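A Day at the Trokier Furniture Works Open House

Sep 28, 2024

We had been meaning to go to the Trokier open house for years, and every year something got in the way. A wedding, a flat tire, one memorable stomach bug. So when the postcard came in the mail this summer I put it on the refrigerator and told everyone in the house that we were going, rain or shine, and that anybody who wanted to be sick could do it on some other weekend.

It rained, of course. It rained the whole drive up to Dronow and it was still raining when we pulled into the gravel lot behind the mill, where a young man in a yellow slicker waved us into a spot between two pickup trucks. There is a covered walkway from the lot to the front door, and by the time we got under it I could already smell the place. If you grew up with a parent who had a shop in the garage you know that smell – sawdust and linseed oil and coffee that has been on the burner too long. I stood there like a fool for a minute just breathing it in.

The tours go out in small groups, and ours was a nice one, with a couple of retired schoolteachers, a family with twin boys and a man who kept quietly touching everything. Our guide had worked on the floor for most of her life before she moved to the front office, and she could answer any question you threw at her without once looking at her clipboard.

You begin out back in the lumber shed, which I had expected to be the dull part and which I could have stayed in all morning. The boards come in rough and are stacked with thin strips between them so the air can get through, and then they sit. And sit! Some of the thicker planks had been there since January and weren't going anywhere soon. After that comes the kiln, a squat brick building with a steel door, and we were allowed to put our hands on the outside of it, which on a wet morning was the best thing that had happened to us so far. The building is 117 years old and was a bakery before the furniture people got hold of it.

From there you go into the main hall, where they hand out ear plugs. I won't pretend I followed everything about the planers and the big belt sander, partly on account of the ear plugs, but the gluing bench I understood perfectly. Two women were laying out boards for a tabletop, and they must have turned and swapped those boards a dozen times before they were happy. I asked what they were looking for and one of them said she wanted the top to look like it grew that way. I have a dining table at home that I've eaten off for half my life, and I could not have told you how many boards are in it. I went and looked as soon as we got back. There are seven. 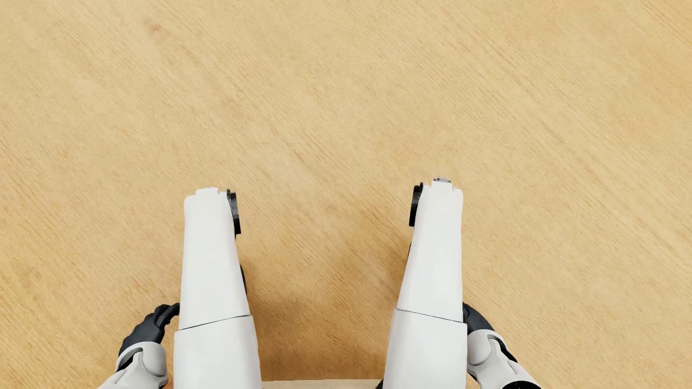
Grain was really what the whole day came down to for me, and it was in the finishing room that I finally began to see it. Our guide had us stand back from a sample panel, then come close, then tip our heads, and each time the wood seemed to be a slightly different color. I'd always thought of light wood as plain, the thing you bought when you couldn't decide. But take a pale tan surface like the one behind those two white robot arms, with the streaks running on a slant and going from honey to beige and back again, and you could look at it a good long while before you got tired of it. She told us that most customers ask for the stripes to run the long way, and that a slanted layout makes some people a little uneasy, as if the table were about to slide off somewhere. The retired schoolteachers both said they would take the slanted one. I think I would too.

They finish everything with oil here, rubbed on by hand and wiped off again, and it gets three coats with a night in between. We were each given a scrap of wood and a rag and allowed to try. Mine came out blotchy. The man who touched everything did a beautiful job and was told so, and he went quite pink.

Lunch was in the old loading bay, at long tables with paper on them, and was put on by the Arruda bakery from down the road. There was a bean soup, a ham and cheese roll that I am still thinking about, and little custard tarts with burned tops. It was all included in the ticket. We sat with the twins and their parents, and the boys had collected so many offcuts that their coats hung down to their knees.

In the afternoon you can wander on your own. There's a small museum upstairs with old hand planes and account books, and a showroom with the full Lamo line of chairs set out so you can sit in every one. We sat in every one. I liked the low one with the curved back, and then I turned over the tag and stopped liking it quite so much. The seconds room is kinder. We came home with a footstool that has a tiny knot on one leg, marked down to 50 dollars, and a bag of shavings for the garden that they wouldn't take any money for.

A few practical things if you're thinking of going next year. Tickets are limited to around 200 and they do run out, so send the postcard back early. Wear closed shoes, as they will turn you away in sandals. The hall floor is level but the lumber shed is not, and there are stairs to the museum and no elevator. Parking is free. Bring a sweater even if the forecast is good, and leave some room in the trunk.

The footstool is by my reading chair now. I gave the leg with the knot another rub of oil this morning, and it came out a good deal less blotchy than my scrap did.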